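The quiet pleasure of a well-packed box

Nesrin Karaca can tell a good bracket by the sound it makes going into cardboard. Her workshop in Skeston sends out shelving parts in small batches, and I spent a happy morning there learning how much thought goes into packing them!

Stamped metal plates are lovely things up close – all those neat rows of rectangular and oval cutouts – but they slide, they scratch and they weigh more than you'd guess.

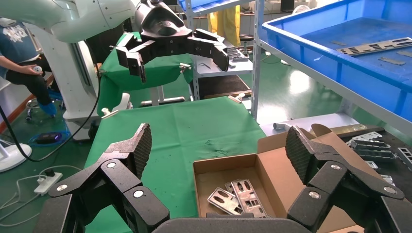
Nesrin likes to start with the plates at the front and build backwards, keeping the weight low. A full order for Brundlow is 400 brackets, and her colleague Tuncay Güneş still checks the edges by thumb. I tried it myself and was hopelessly slow, but I'd go back tomorrow.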